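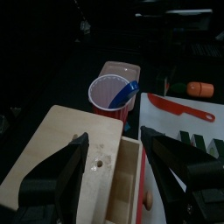 Small cups, small spoons, big opinions: Durisau opens its toy kitchen to the public

Oakley, 2019-04-06 – Durisau, the toy library on Butside, is putting its play kitchen collection out on loan from May. It is the section our youngest members have asked for most often and most loudly.

The collection runs to 70 sets, each built around a light wooden box with a compartment and a round knob. Borrowers should expect some wear. The lids have smudges and scuffs on them, and we have left them as they are. Our members have never complained about a scuffed lid, though they have complained at length about being given the wrong colour of spoon.

Anum Niazi, who runs the loans desk, has spent the winter deciding what goes into a set. A red cup and a blue spoon made the list early. So did a pink tray, which has been served to her as a bed, a boat and, on one rather long afternoon, soup.

"We tried a set where everything matched," she said. "They looked at it politely and went off to play with the box."

Sets go out for 2 weeks at a time and may be renewed unless somebody else is waiting. Please bring back every piece, including the one under the sofa. Missing spoons cost 70p. Teeth marks are free.

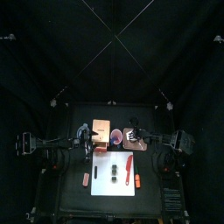

Declan Nuttall said he had borrowed a trial set for his twins and had since eaten more pretend breakfasts than real ones. He added that the service was slow but the portions were generous, and asked whether the loan could be made a little shorter.

It cannot. Durisau did, however, take up his other suggestion, and every set now comes with a packing card for the grown-ups. Spoon in the cup, cup beside the tray, small things in the compartment – the children have largely ignored it and pack faster without.

The new shelves were paid for by a grant of £360 from the Cekent fund, which also covered the labels. 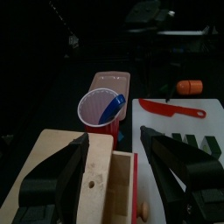 Red cup, blue spoon and toy knife, with the wooden box and white cutting board.

Loans are open to all Durisau members. Joining is free, and forms can be picked up at the desk on Butside.

ENDS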